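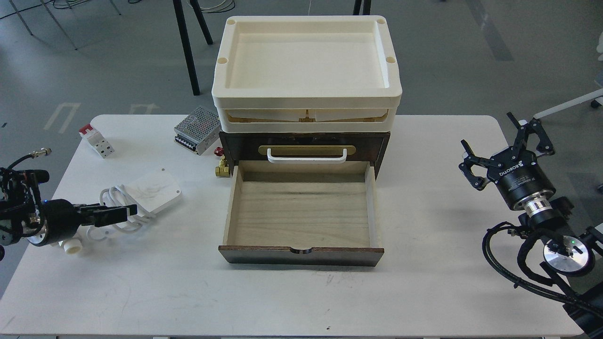 4. Working alongside the sorting cell

Sections 1 through 3 cover installation and network setup. This section is for the people who work the parts return bench on a normal shift. It assumes the cell has been commissioned and that the Altow controller shows READY on its home page.

Before the cell came in, one person at the bench picked up each returned part, decided where it belonged, opened the drawer, put the part away and wrote the line on the return sheet. The two arms now do the picking and the putting away. The decision about where an odd part belongs is still yours, and so is the return sheet, although most of its lines are filled in for you by the Trimaston stock software.

4.1 What changes at the bench

The bench clerk no longer handles every part. You lay out the batch, start the run, and deal with the parts the cell sets aside. The rest of the time is yours for inspection and for the repair queue, which used to wait until the end of the shift.

Bench height, lighting and the stool position were set for a person doing close handwork. If you now spend most of your time at the inspection desk, ask your lead to have that desk adjusted too.

Note: The cell does not track individual speed or time away from the bench. Run times are stored by batch number only. See 9.2 for what is kept and for how long.

4.2 Preparing a batch

1. Check that the controller shows READY and that the bench mode is set to LOAD. In LOAD the arms hold position and will not accept a run command.

2. Place the drawer cabinet in the middle of the table with the drawer fronts facing the operator side.

3. Pull the lower drawer all the way out to its stop. The finger notch in the front panel is there for your hand. A half-open drawer is the most common cause of a stopped run (code 333).

4. Look into the drawer and remove anything left from the last batch.

5. Check that the tray on top of the cabinet is seated flat. It should not rock when you press on a corner.

6. Lay the returned parts on the table to the left of the cabinet. Small fittings, valves, breakers and power supplies may be mixed in the same batch. Parts may lie on their side.

7. Leave space between parts. A gripper needs room for its fingers on both sides, and two parts that touch may be read as one.

8. Coil loose cables and lay them flat. Do not set a cable on top of another part.

9. Scan the batch card and step back behind the floor line.

Caution: Do not rest your hands on the table or lean over it once you have left LOAD mode, even if both arms are still.

Caution: Keep the arms' own cables clear of the parts area. If a cable loop has dropped lower than usual, do not push it back by hand with the cell powered. Call maintenance.

4.3 Starting and watching a run

1. Turn the mode switch to RUN and press the green key on the controller twice.

2. Stay within sight of the table for the first pick. If the first pick goes well you may go back to other work.

3. Listen for the two-tone signal. It means a part has been set aside and is waiting for you. The cell carries on with the rest of the batch in the meantime.

A full batch is 40 parts. A full batch takes roughly as long as it did by hand. The gain is that the clerk is free during most of it – keep this in mind if you are planning shifts and expect the bench to turn out more batches per day.

4.4 Parts the cell sets aside

The cell sets a part aside when it cannot match it to the stock list, or when it has tried to grip it 3 times and failed. White parts on the white table are set aside more often than others. A dark mat can be ordered from Hosora if your site returns a lot of plastic fittings.

1. Switch to LOAD and wait for the steady tone.

2. Pick up the part and identify it the way you always have, by label, thread or catalog.

3. Enter the stock number at the controller, or choose NOT OURS if the part does not belong to the site.

4. Put the part in the drawer yourself, or return it to the table for another try.

5. Add damage, missing screws or anything else you noticed to the return sheet. The cell does not judge condition. A breaker with a cracked case is sorted as a breaker.

Note: Entries made in step 3 are used to improve matching at your site. If you are not sure, choose HOLD and ask. A wrong stock number does more harm than a part that waits until the next shift.

4.5 Who does what

Bench clerk: laying out batches, starting runs, clearing set-aside parts, completing the return sheet.

Shift lead: mode key, batch cards, deciding what happens to held parts.

Maintenance: grippers, couplings, arm cables and all work that needs the power off. Clerks should not tighten or remove a gripper, including when the manual for the gripper says it is a hand operation.

New clerks should sort 2 full batches by hand before they are signed off on the cell. The Caruso site dropped this step in May and brought it back. Clerks who had only worked with the cell had trouble identifying set-aside parts, and held parts piled up.

4.6 Ending the shift

1. Let the current batch finish or press END BATCH.

2. Switch to LOAD, empty the lower drawer into the stock bin and push the drawer shut.

3. Clear remaining parts from the table and wipe it with a dry cloth.

4. Sign the return sheet and hand the mode key to the shift lead.

Section revised February 6, 2025. Questions and corrections go to Raimo Savolainen, bench documentation, at the Hosora service desk.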